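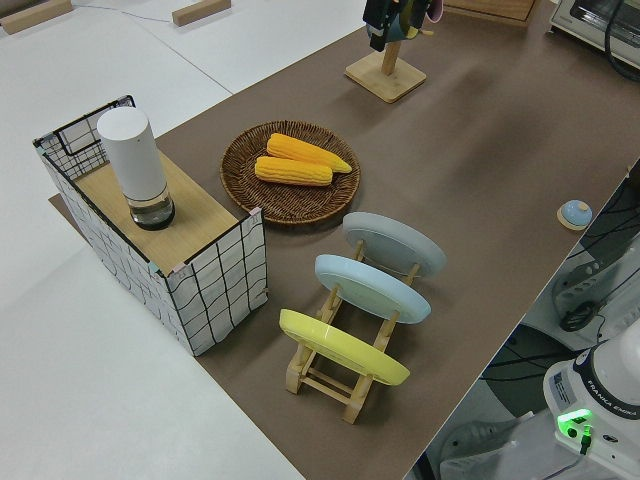

Work table with mat and storage box

Leasing & Showings Coordinator, commercial property
Isov Commercial Leasing, Gaete office
Full time, on site. Start September or sooner

Need someone quick. Our last coordinator moved out of state and the phone has not stopped. Read the whole thing before you apply please, it saves us both a call.

What we do

Small brokerage. We lease and sell warehouses, shop fronts, old restaurants, yards, a couple of boat storage lots, whatever owners bring in. Mostly Gaete and Rundov, some out toward the Tandesar road. No houses. No apartments. People call about apartments every day and you will be nice to them and give them the number for the housing office.

The job

Showings, first of all. You set them up, you drive out, you unlock, you walk people through, you lock up again. Buyers, tenants, now and then an appraiser or an insurance person. Most showings are under an hour. Warehouses on Rundov Street take longer as there are three gates and the middle one sticks.

Listings. You write up the first draft of every new one: size, doors, ceiling height, parking, zoning, what's on either side. Marlene checks it before it goes out. You measure the place yourself with the laser, do not copy the numbers off the old listing. We got burned on that last year, a unit went out at 2778 square feet and it was nothing like it.

Keys. We have a key wall, it is a mess, you would be taking it over. Every key signed out and signed back in, same day.

Phones and email, mornings mostly. Signs up and signs down. Lease files scanned and named the right way (there is a sheet). Some chasing of tenants for insurance certificates, not fun, has to be done.

You will not be asked to negotiate anything or give an opinion on price. If someone asks what the owner would take, they talk to Rupert.

Hours and pay

38 hours a week. Start 8:30 a.m., finish depends on the last showing, normally 5 p.m. One late evening most weeks until 7, you get the time back. One weekend morning a month, paid extra.

Hourly pay, paid every two weeks. Range depends on experience and we'll tell you the number on the first call, just ask. On top of that $200 for each lease signed where you did the first showing. Mileage paid in your own car, plus $50 a month toward your phone. Health plan after the trial period. Paid holidays, two weeks vacation the first year, three after that.

Must have

Driver's license, clean, and a car that starts in winter.
OK with ladders, stairs, dark buildings and the odd dead pigeon.
Can write a plain sentence and spell the street names.
Comfortable with spreadsheets, nothing fancy.
Turns up. On time is a big deal here, clients drive in from two counties over.

Nice to have

Real estate license, or you're working on it. We pay for the course after six months if you want to go that way.
Any time in property management, construction, a title office, a front desk.
Second language.
You can read a site plan, or don't mind being shown.

No license needed to start. Without one you can open doors and hand out the fact sheet, and anything past that you pass to a broker. We go over what you can and can't say in your first week. There's a written list, keep it in the car.

Who you'd work with

Rupert Zwahlen is the broker, runs the office, out a lot. Marlene Dhillon does listings and contracts and is who you'd sit next to and report to day to day. Two agents who come and go. Bookkeeper is part time, afternoons only.

Office is upstairs over the tile shop, no elevator, sorry. Parking in back, not in front, the tile shop will tow you. Lunch is half an hour and you pick when.

First month

Week one you ride with Marlene and learn the buildings. Week two you do showings with her along. After that you're on your own for the smaller units, and the big sites come when you've walked them enough times to find the light switches. Trial period is three months, either side can call it off with a weeks notice.

How to apply

Email a resume and a few lines on why this and not some other job. Put "Coordinator" in the subject line or it ends up with the vendor mail. No cover letter template stuff, a few lines is fine. Tell us when you could start and which evenings you can't do.

Or drop it at the office between 9 a.m. and noon. Buzzer says Isov. If there's no answer push it through the slot.

We call people back as the resumes come in, not waiting for a closing date. First call is ten minutes with Marlene. Then you come in, meet Rupert, and walk one vacant unit with us so we can see how you'd show it. Wear shoes you don't care about. We'll want two references, one from somebody you reported to.

Background check before the start date, we pay. You'll be carrying keys to other peoples buildings.

Everyone who comes in gets an answer either way. No recruiters or agencies please.

Ad stays up till the job is filled. If you can still see it, it's open.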